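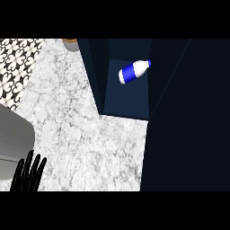 Call for participants: household expectations panel, second wave

Nullis is recruiting adults for a study of how households form expectations about prices, borrowing costs and their own spending. The first wave closed in February. The second wave opens to new participants as well as to those who completed the first.

Scope

The panel measures the gap between what people expect to pay for regular goods and services and what they later report paying. It covers food, energy, rent or mortgage payments, transport and childcare. It does not cover investments or pensions, and no financial advice is given at any stage.

What taking part involves

Participants complete one questionnaire a month for 6 months. Each takes under half an hour and is filled in through Kidora, our survey system, on a computer or phone. Between questionnaires you keep a short spending record, entered by category. Receipts are not collected. A subset of participants will be asked to join a telephone interview on how they arrived at their answers — this is optional and does not affect payment for the main study.

Who can apply

You must be 18 or over, live in Groen or the surrounding district, and be responsible, alone or jointly, for the household budget. Only one person per household may take part. Tenants, owners and people living with relatives are all eligible. We have 395 places, of which 300 are reserved for households with at least one person in paid work. Employees of Nullis and their close relatives are excluded.

Payment

Vouchers are issued after every 3 completed questionnaires. Participants who leave early keep any vouchers already issued. Payments may count as income for some benefits, and applicants should check their own position before signing up.

Data

Answers are stored under a participant number, separately from names and addresses. Results are published as group averages only, in the Plurnness working paper series. You may withdraw at any time and ask for your answers to be deleted, up to the point at which the averages are calculated.

How to apply

Complete the screening form on the Kidora sign-up page. Places are allocated by household type and income band — not in order of application. All applicants will be told the outcome in writing.

Posted 21 Jun 2023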